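Sorting out the card drawer

6 min read

I have been putting off the card drawer since we moved to Cestlow. It is the top drawer of the hall cabinet, and it is where every card that comes into the house ends up. Loyalty cards, library cards, appointment cards from the dentist, the card for the tip, membership cards for things we went to once. The drawer had reached the point where it would not shut unless you pushed the pile down with one hand and slid it in with the other.

One wet afternoon in December I took the whole drawer out and tipped it on to the table. I did count them, as I wanted to know how bad it was. There were 69 cards. I sorted them into three piles, which were keep, bin and find out. The find out pile was the biggest to begin with.

Most of the binning was easy. Two coffee shops on my stamp cards have closed. There was a swimming pass from the last town, and a discount card for Gostent, the shoe repair and key cutting place, which ran out years ago. I had four library cards from the same library. When you lose one they give you another, and then the first one turns up, and it goes in the drawer with the rest.

The find out pile took longer. I had to look up balances on the gift cards, and one of them had £7 left on it, so that went into my purse to be used that week. A points card for the garden centre turned out to have 880 points on it. I rang them and the points are worth less than I had hoped, but they will cover a bag of compost in spring.

By teatime I had cut up 53 cards with the kitchen scissors. That left 16 to keep, and they needed somewhere to live.

I had tried a few things before. A tin was no good because you have to take everything out to find the one at the bottom. An elastic band is fine until it perishes. I used a recipe box with dividers for a while, but it was too deep and the cards slid down flat. What I have gone back to is the plain plastic sort of holder, with clear pockets all joined together like pages. My mother kept her bus pass and her stamps in one and I never thought much of it at the time.

I have a few of these now, in different colours. The pale blue one is the one I like best.

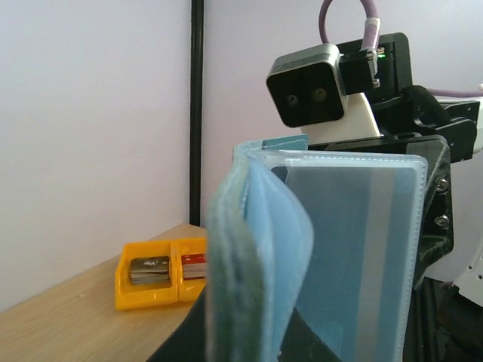
The pale blue holder, with a card in its clear pocket and the little teal tab at the top.

The pockets are see-through, so I can find a card without pulling them all out. The edges are stitched, and I prefer that to the welded kind. I had a welded one from the market that split down the side within a few months and dropped a parking card somewhere between the car and the surgery. So far the stitched ones have all held.

The drawback is that they curl. If you leave this sort of plastic folded back on itself it wants to stay that way, and the pages spring up when you put it down. I have found two things that help. One is to store it closed under something flat - mine goes under the phone book, which is the only use the phone book gets. The other is to leave it on a windowsill for an hour on a mild day and then press it under a chopping board. Don't be tempted by the hairdryer. I tried that on an old one and the pocket went cloudy and stuck to itself.

New ones can also be stiff, and the first card is a struggle. I bend the opening of each pocket back with my thumb a couple of times before I put anything in. One card to a pocket is best. You can get two in back to back, but then you are tugging at both of them at the till with a queue behind you.

For cleaning I use a damp cloth with a drop of washing-up liquid, then a dry one. Take the cards out first. Anything printed on a home printer will leave its ink on the inside of the pocket if it is left there long enough, and that does not come off. I lost a good holder to a raffle ticket that way.

As for what goes where, I have sorted them by how often we use them. The ones for the week are at the front: library, supermarket, the Brorkum car park. Then health things, so the dentist, optician and the surgery. The ones that only come out once or twice a year are at the back. My husband wanted them alphabetical but he has not been seen to put one back yet, so it is my system for now.

I did keep a few cards that are no use to anyone. There is a membership card from the Polishchuk dance school, where I did one term of ballroom and was not very good. It has a nice design on it and I remember the hall, which was freezing. That one has gone in the memory box with the theatre programmes.

The drawer itself got a wipe out and some lining paper. It now holds the holders, a pair of scissors, a book of stamps and the spare back door key. It shuts with one finger. I give it until Easter.

Next on the list is the cupboard under the stairs, and that will need more than an afternoon.

3 comments

marshlane
We have the same drawer. I found a video rental card in ours. How do you get rid of the ones with chips in? I never know whether to cut through the chip or round it.

hallcabinet (author)
I cut straight through the chip and the stripe as well, then put the bits out in two lots. It is hard on the scissors so don't use your good ones.

Tea and Biscuits
The chopping board works! Mine had been curled up in a coat pocket all winter and it is nearly flat after one night. Thank you. Would like to see the cupboard when you get to it, ours is dreadful.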